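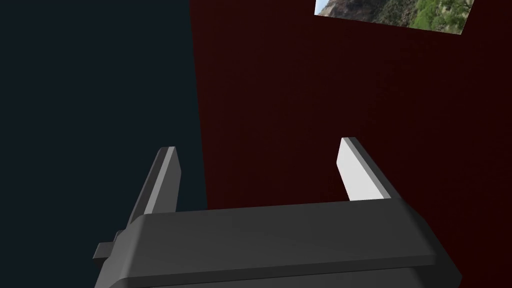
Bookings for the Brirnholm hut open again at the end of this month, and several members have asked me to write down how our winter trip went before they decide. I was there for five nights in February with Fotis Katsaros and two others from the Thursday evening list, and I kept notes every night, so the times are good even if my spelling of the side valleys is not. I like a hut with some colour in it, a deep maroon wall for instance, with one small photograph hung high up where you must lift your head to see it. Brirnholm has white boards and a drying rack. It is warm, however, and the stove is easy.

Getting there. The bus leaves you at the Ristov sawmill, at 1,024 metres. From the sawmill to the hut it is only 275 metres of climbing, but the track was not opened after the snow and we carried food for all the days, so it took us three and a half hours. The summer sign says one hour and ten minutes. Please do not believe this sign in winter. There is one place where the track crosses a stream on two planks and Fotis went in up to the knee. His sock was dry again on the third day.

The first two days we had wind. We went up to the tree line behind the hut, dug in the snow to look at the layers, did not like what we saw and came back. On the second afternoon we practised with the ropes from the balcony and cooked a very large soup. I know this is not exciting to read, but it is what happened, and members who go for a short weekend should understand that it can be the whole weekend.

The third day was the good one. We left at twenty past four and took the Sfakianakis gully, which starts to the left of the big grey boulder and not to the right as in the old guidebook. It is nearly 400 metres long, mostly easy snow, with one narrow part in the middle where there was ice under the snow for two rope lengths. We used three screws and one sling around a block. Fotis led the first length, I led the second and was slow. At the top of the gully you come out on a wide shoulder and you see the Drustuser for the first time, which is much further away than you would like.

The Drustuser is 3,049 metres and we did not reach the top. We turned back on the ridge at ten minutes to one, at the second notch, with good weather and everybody still in good condition. We had agreed on one o'clock in the hut the night before. I was not happy about it on the way down, and I said so, and later I apologised. We came to the planks of the hut door with head torches on. If we had continued, the last part of the gully would have been in full darkness, and I do not climb down well in the dark.

Things I would change. I took a heavy rope and would now take a light one. I took too much cheese and not enough tea. Two of us had gloves that became wet through by noon, so bring a second pair and keep them inside the jacket. The fourth day we slept and repaired a crampon strap with wire. The fifth day we walked on the other side of the valley, on the forest road, and this I can recommend also to members who have no interest in ice. It is flat for a long time and there are benches, if you can find them under the snow.

The hut has eight places and a gas ring. You must bring your own mug. The key is at the sawmill office, which closes at four in the afternoon, and they are serious about this. Water is from the stream, thirty paces from the door, and there is an axe for the hole.

If you would like the track for your GPS, or my list of what to carry, write to the newsletter address with "Brirnholm" as the subject. Fotis wants to go back for the summit next winter and is looking for two people who can start early.

Newsletter, August 2023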